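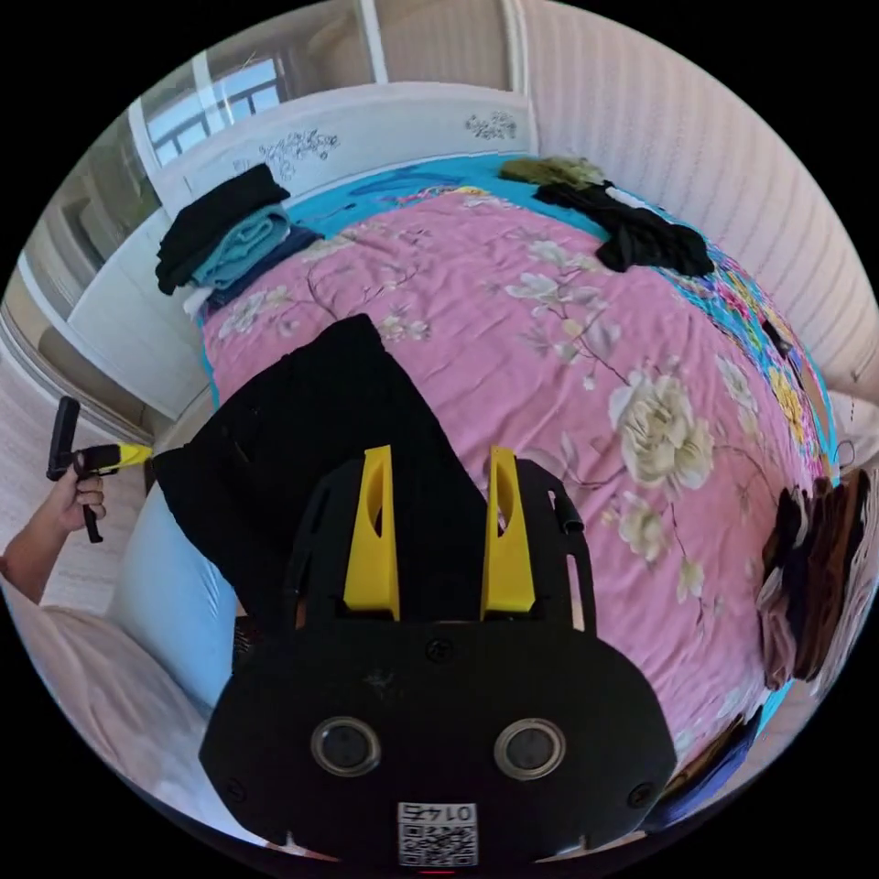

Resident Services Office, Stiltorgate House, Stusley
Last updated: October

Frequently Asked Questions: Laundry and Linen

Who may use the laundry rooms?
The laundry rooms are open to all residents of Stiltorgate House and the Yimyam Annex. A room key card is required for entry. Guests may use the machines when accompanied by the resident they are visiting.

What are the opening hours?
Both rooms are open from 7 a.m. to 10 p.m. The last wash must be started by 9 p.m. Machines switch off at closing time, and doors remain locked until morning.

How do I pay?
Payment is made by laundry card. Cards are issued at the front desk and may be topped up there or online. Coins are not accepted. Any balance left on a card is refunded at the end of the tenancy.

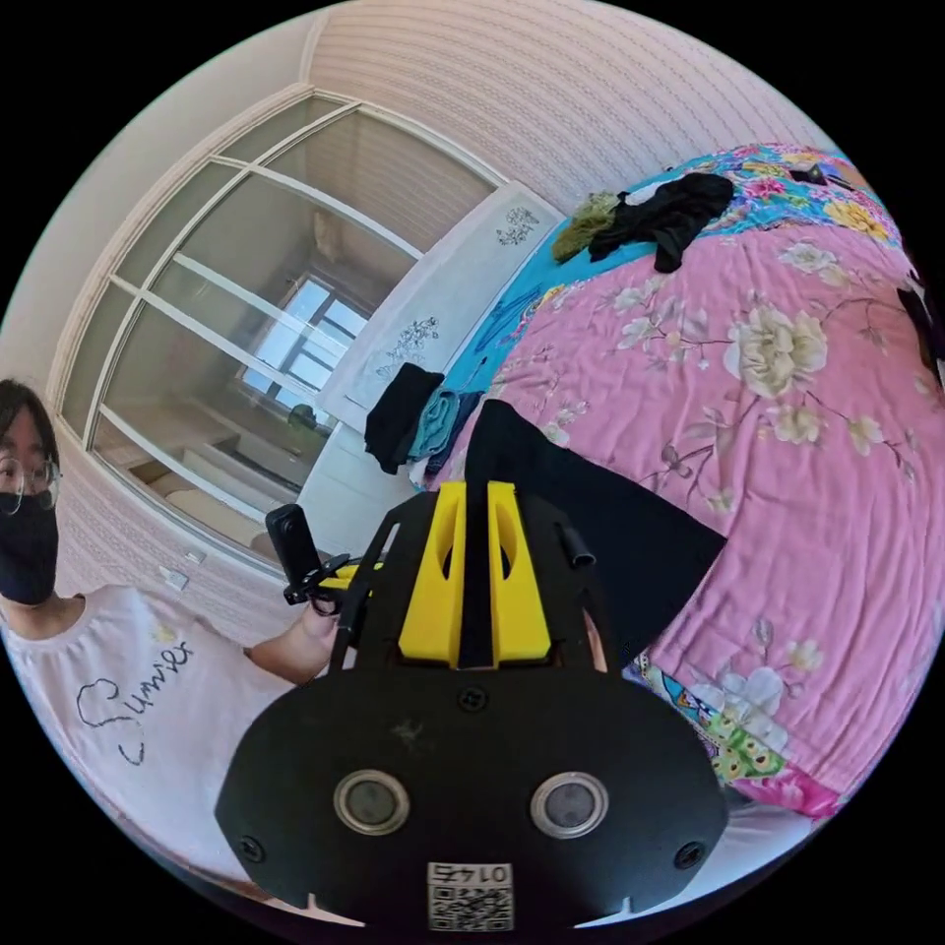 Is bed linen provided?
One set of linen is placed in each room before move-in. Residents are responsible for washing it during their stay. A second set may be borrowed from Room 79 on presentation of a key card.

May I dry clothes in my bedroom?
Small items may be dried on a folding rack with a window open. Clothes must not be placed on or over heaters. Damage caused by damp is charged to the resident under the terms of the housing agreement.

Who services the machines?
Washers and dryers are serviced by Britex. Faults should be reported to the front desk at extension 481, quoting the number on the front of the machine. Please do not attempt to force a locked door. 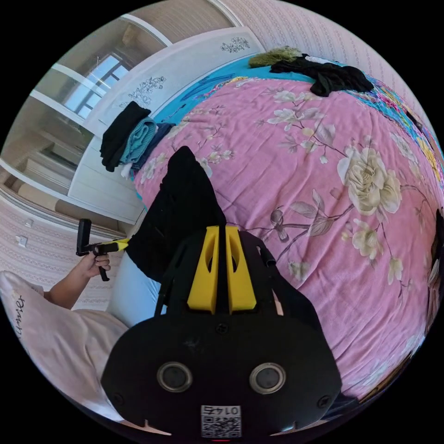

What happens to items left behind?
Items left in a machine after the cycle ends may be moved to the shelf by another resident. Unclaimed items are held for 70 days and then donated. The office does not accept responsibility for clothing left unattended.

Can I request a refund for a failed wash?
Yes. Refund forms are available at the front desk and should be returned within one week of the fault.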